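The Grey Cup

Last updated: 1/29/19

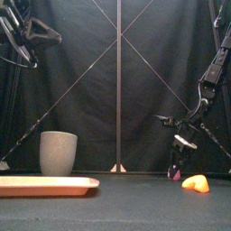 Why did my aunt never drink from the grey cup? She said it was for the guest who comes last, and in all the years I lived with her the last guest was always still on the road.

I was fourteen when I came to live in Vulalside, in the house beside the old Pirker bakery. My aunt gave me the small room over the kitchen and told me the rules while she peeled potatoes. The shoes stay at the door. The window must be closed before the evening train. The grey cup stays on the table, next to the tray, and I must wash it on Fridays even if it is clean.

It was a speckled cup without a handle, wider at the top than at the bottom. The tray was long and low, of a colour between pink and orange, and my aunt put on it whatever she had: bread, plums, letters she did not wish to answer. When I was angry with her, I put my school books on it, and she moved them to the stairs without a word.

In April, in my second year there, a man knocked when we had already eaten. It was raining very much. He said his name was Erdal Duman and he had walked from Binlow, where the bus had broken down. He was looking for a family called Santoro.

"They went away five years ago," said my aunt. "Come in. You are making the floor wet from outside."

He took off his shoes without being asked. I saw that she noticed this. She warmed the soup and cut the rest of the bread, and then she looked for something for his tea. The blue cups were in the sink, all of them, because I had not washed them as I promised. I stood up to do it.

"Sit," she said.

She took the grey cup, wiped it with her apron and filled it. He held it with both hands and drank slowly, and he told us about the Santoro daughter, to whom he owed an apology and also some money. My aunt listened with her chin on her hand. I had never seen her listen for so long.

In the morning he had gone to the first bus. The cup was washed and stood upside down on the cloth.

I asked her if he was the last guest, then. She turned the cup the right way up and put it back in its place behind the tray.

"How can I know that?" she said. "Bring the potatoes."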